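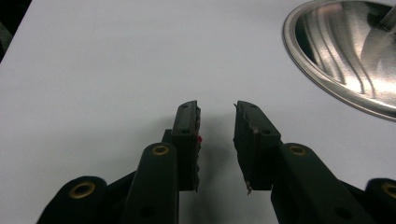
白玉とさつまいものパフェ、Maiに秋限定で登場

駅前通りの甘味カフェ「Mai」で、9月から新しいパフェが始まった。その名も「おいもと白玉のココナッツパフェ」。店主のNga Hồさんがベトナムのチェーをヒントに組み立てた一品で、初日から昼すぎには仕込み分が売り切れる人気ぶりだ。

チェーは豆や芋、寒天、果物などにココナッツミルクや氷を合わせる甘いおやつで、温かいものも冷たいものもある。Hồさんは子どものころ、祖母が鍋いっぱいに炊いてくれた芋入りのチェーが大好きだったという。「あの味をグラスに入れて、日本の秋のさつまいもで食べてもらいたくて。去年の秋からずっと試作していました」と話す声が弾んでいた。

グラスの底には、黒糖で煮たあずき。そこへ角切りのさつまいもの蜜煮、ジャスミン茶の寒天、ココナッツミルクのアイスが重なり、てっぺんに白玉が3つのる。仕上げは炒った白ごまと、細く切って揚げたさつまいも。このカリカリがとにかくいい!ひと口目はアイスとごまの香り、食べ進むと寒天がつるんと入ってきて、最後に黒糖のこくが追いかけてくる。甘いものが層になっているのに、お茶の渋みのおかげでするすると食べられてしまう。

白玉を担当するのは、この春から厨房に入ったKha Khúcさんだ。白玉粉に水だけでなく絹ごし豆腐を練り込み、冷たいアイスと一緒でも固くなりにくい生地にした。耳たぶくらいのやわらかさを目安にまとめ、浮き上がってからさらに2分ゆでて、すぐ氷水にとる。「丸めるのが楽しくて、つい作りすぎるんです」と笑うKhúcさん、紫芋の粉を混ぜた薄紫の白玉も準備中とのこと。こちらは月の後半から、白い白玉と一緒にのる予定だ。

さつまいもは、郊外の農園Olttonのものを使っている。掘りたてをすぐ煮るのではなく、しばらく置いて甘みがのったものから順に届けてもらうそうで、時期によって品種も変わる。はじめはほくほく系、秋が深まるにつれてねっとり系へ。同じパフェを2回食べに行っても、きっと印象が違うはずだ(筆者はもう2回目の予定を立てている)。

家でも近い味を楽しみたいという声にこたえて、Hồさんが簡単な作り方を教えてくれた。さつまいもは皮つきのまま角切りにして水にさらし、ひたひたの水と砂糖、塩ひとつまみで煮る。竹串がすっと通ったら火を止め、そのまま鍋の中で冷ます。冷める間に味が入るので、煮立て続けないのがこつ。ココナッツミルクは砂糖を少し加えて弱火で温め、とろみがほしければ水で溶いたタピオカ粉をほんの少し。あとは好みの器に白玉と盛り合わせるだけで、アイスがなくても十分おいしい。余った芋は翌朝のヨーグルトにのせてもよく合うそうだ。

月末には、店の奥の大きなテーブルで白玉づくりの会も開かれる。粉を練るところから盛りつけまでを体験でき、できたパフェはその場で食べられる。小学生以上なら参加でき、親子での申し込みも歓迎。エプロンと手ふきタオルを持参のこと。申し込みは店頭のノートに名前を書くか、電話で受け付けている。

パフェには温かいはす茶がつく。あずきが苦手な人は、注文のときに伝えれば緑豆のあんに替えてもらえる。白玉だけの追加もできて、こちらは3個から。持ち帰り用のカップ入りはアイス抜きで、冷やしたココナッツミルクを別添えにして渡してくれる。

提供は午後1時から、なくなり次第終了。さつまいもの入荷がある間は続けるという。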